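## Packing with two arms: what happened when we stopped clearing the table

The July round of the Kioko packing study is finished, and the short version is that cluttered practice helped more than extra practice. The longer version follows, for those who asked at the last open afternoon and for the groups at Leltura who will be using the same recordings.

Kioko is our small project on two-arm packing. The arms learn from recorded demonstrations: a person drives both arms through a task, the joint positions and camera views are saved, and a policy is trained to predict the next short stretch of motion. We have used this recipe for a while with single items on a bare surface. It does fine there. It does much worse when the table looks like somebody's desk.

Our question for this round was simple. If you have a fixed budget of 500 demonstrations, is it better to spend them all on tidy setups, or to put a good part of them on tables with unrelated things left lying around? Earlier we had assumed that tidy data should come first, with clutter added late as a kind of polish. Vistimen, the training code we share with the Tomuvholm lab, was set up with that order in mind.

So we trained two policies. The first saw only the items needed for the task. The second saw the same number of demonstrations, but in many of them the surface also held things the arms had no reason to touch. Everything else was kept the same, including the training time, the camera placement and the length of motion predicted at each step.

The items were picked to be awkward in different ways. Soft cases fold and shift when pushed. Headphones have bands and cables that catch on fingers. Books are easy to see but hard to get a finger under when they lie flat.

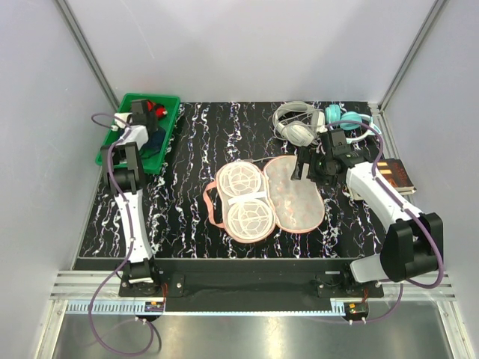 *Both arms over the work surface, with the open pink-trimmed case in the center, the green tray at the far left, and headphones and books off to the right.*

For testing, we built 10 layouts that neither policy had seen and ran each one with both. On the bare layouts there was little to choose between them. On the cluttered ones the policy trained with clutter finished eight, and the tidy one finished five. That is a small test and we don't want to lean on it too hard, but the kinds of failure were different enough to be worth writing down.

The tidy policy mostly went wrong early. It would reach for the wrong thing, or stop partway and drift between two objects. Once it had a good grip on the right item, it usually carried on without trouble. The other policy picked the right target more often and made its mistakes later, mainly when one arm had to hold something steady while the other worked. We saw the holding arm let go too soon several times.

We also tried the late-polish order, starting with tidy data and adding the cluttered recordings near the end. It landed between the two. Mixing everything from the start was better, and it was easier to run – one training job, no schedule to tune.

Two cautions. All of the demonstrations were recorded by a small group of operators who know the setup well, and their habits are in the data. One of them nearly always starts with the left arm, and the policies picked that up. Second, we changed the clutter by hand between recordings, with no fixed rule for what went where. Someone repeating this should write down a rule first. We wish we had.

The next round deals with the early release problem. We plan to record more demonstrations where one arm holds for a long time, and to try a longer prediction window for those stretches only. Tomuvholm will run the same layouts on their own pair of arms so we can see how much of this depends on our table.

The recordings and the list of test layouts are in the shared Kioko folder, along with the Vistimen settings for all three training runs. If you plan to use them, please read the notes file first, as the left and right camera streams are swapped in the oldest batch and have to be switched back before training.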